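침실 바닥 과자 봉지, 십 분 만에 치우는 저만의 순서

안녕하세요, 비가 오락가락하는 목요일 오후에 따뜻한 보리차 한 잔 옆에 두고 씁니다. 지난번 냉장고 정리 글에 댓글을 참 많이 남겨 주셨는데, 그중에 "침실에서 과자 먹는 식구들 때문에 못 살겠어요" 하는 하소연이 유독 많더라고요. 저희 집도 똑같아요! 밤에 영화 한 편 보고 나면 침대랑 소파 사이 카펫에 봉지가 꼭 하나씩은 떨어져 있거든요.

제일 먼저 권해 드리고 싶은 건 휴지통을 침대 바로 옆 바닥으로 옮기는 거예요. 방문 옆에 얌전히 세워 두면 보기에는 좋지만, 누워 있다가 거기까지 걸어가는 사람은 (저를 포함해서) 없어요. 뚜껑 없는 둥근 통이 편하고, 비닐은 가장자리 바깥으로 넉넉히 접어 내려 주세요. 그래야 봉지가 쌓여도 비닐이 안으로 쏙 말려 들어가지 않아요.

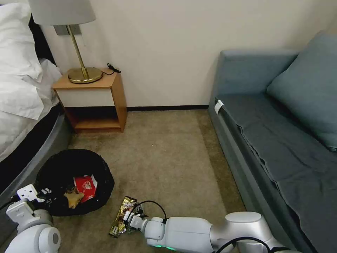
검은 비닐을 씌운 둥근 휴지통과 카펫 위의 금색 과자 봉지

봉지를 주울 때는 요령이 조금 있어요. 가운데를 덥석 잡으면 남은 부스러기가 입구로 우르르 쏟아지니까, 뜯은 쪽을 위로 해서 살살 들어 올린 다음 한 번 접어서 넣으세요. 반짝이는 은박이나 금박 봉지는 구겨 놓아도 금세 펴져서 통을 다 차지해 버려요. 저는 길게 세 번 접고 끝을 끼워 딱지처럼 만드는데, 이게 은근히 재미있어서 아이들도 잘 따라 해요. 이웃 마저리 도버 씨는 고무줄로 묶으신다는데 그것도 좋은 방법 같아요.

큰 쓰레기를 다 주웠으면 이제 천 차례예요. 이불자락이 바닥 쪽으로 흘러내려 있으면 먼저 침대 위로 걷어 올리고, 소파에 깔아 둔 덮개는 네 귀를 가운데로 모아 통째로 들고 나가서 털어 주세요. 방 안에서 털면 부스러기가 고스란히 카펫으로 내려앉아 일이 두 배가 됩니다.

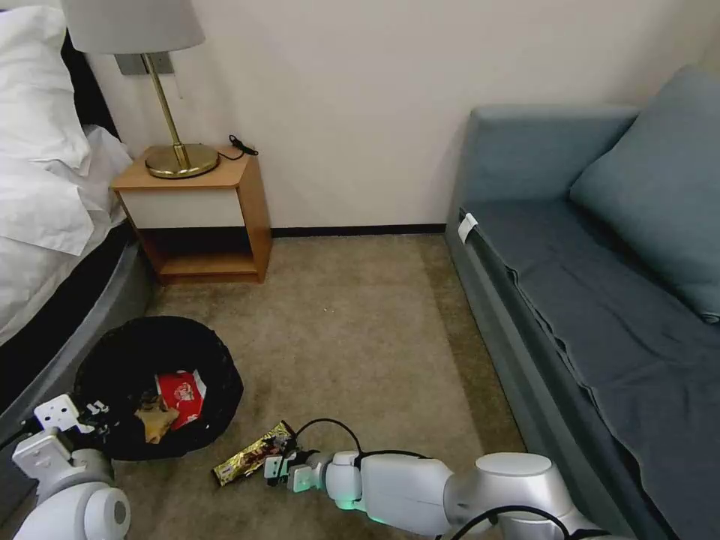 청소기는 맨 마지막에 돌려요. 침대 받침이 바닥까지 내려오는 모양이면 받침과 카펫이 만나는 선을 따라 틈새 노즐로 천천히 한 번, 그다음 걸레받이 밑을 한 번 지나가면 됩니다. 어두운 색 걸레받이는 먼지가 유난히 잘 보이니 마른 양말을 손에 끼고 쓱 문질러 주시고요. 협탁 아래 칸도 잊지 마세요. 저는 그 칸을 웬만하면 비워 두는 편인데, 물건이 없으면 닦는 데 몇 초 걸리지도 않아요.

혹시 카펫에 초콜릿이 묻었다면 문지르지 말고 숟가락 등으로 살살 긁어낸 뒤 찬물 적신 수건으로 꾹꾹 눌러 보세요. 얼룩 빼는 이야기는 할 말이 너무 많아서 다음 글에 따로 적을게요. 다들 침실 휴지통은 어디에 두고 쓰시는지 댓글로 알려 주세요!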